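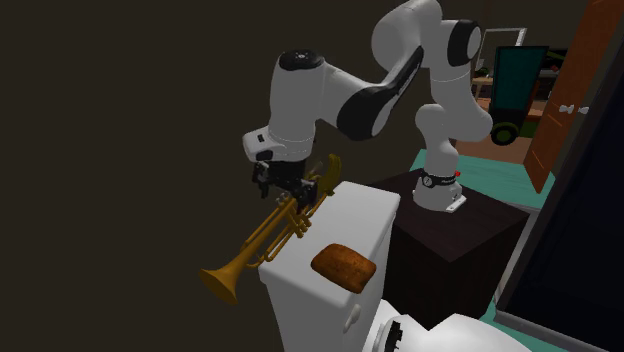
Well, the Grutgate town band is getting its practice hall back, and I'm so happy I could shout it out the window. The council voted on it at the end of June, and the keys were handed over on July 1, 2022, after 14 months of the band rehearsing in whatever room would have them (the library basement, mostly, which has terrible echo and one very grumpy boiler). If you only know brass instruments from parades, you may not realize how much space even a single trumpet wants around it. It's a small thing to look at, all that shiny brass tubing, but put 3 of them in a low room with a bass drum and your fillings start to hum.

I went along for the first rehearsal and got there early, which meant I was put to work moving chairs. Yolanda Robles, the band's director, was up on a stepladder taping over a draft in the window and calling out where she wanted the music stands. She told me the new roof cost more than the floor and the wiring put together, and that she had stopped opening the estimates by the end. "I just asked Unai to tell me if it was a good number or a bad number," she said. Unai Escobar plays euphonium and kept the books for the repair fund. The last number was a good one: $2,546 left over, and it's going toward secondhand instruments for kids who want to start this fall.

The hall was closed when part of the ceiling came down over the back row. It happened overnight, thank goodness, but it took out a cabinet of sheet music going back to my grandfather's time. Hanneke Van der Linden spent most of the winter drying pages between towels in her spare bedroom and saved 188 pieces. Some of them are pretty wavy, and I saw a march on the second stand that looked like a potato chip, but they played it anyway and it sounded great to me!

They started with that march, stopped twice for a lost mute, and then ran through the program for the summer concerts. The low brass came in early on the waltz every single time. I got a little teary during the slow hymn, I don't mind telling you, and so did the man next to me.

The hall will be open to the public for evening rehearsals through the summer, and you can just walk in and sit down along the side wall. Parking is still a mess on the Parsons Street side, so come in by the back lot if you're driving. Beginner lessons are being set up for the fall, and Aitana Salcedo is keeping the sign-up sheet at the front desk of the library. She says no experience is needed and that grown-ups are welcome too. I put my name down for cornet, so my neighbors have been warned.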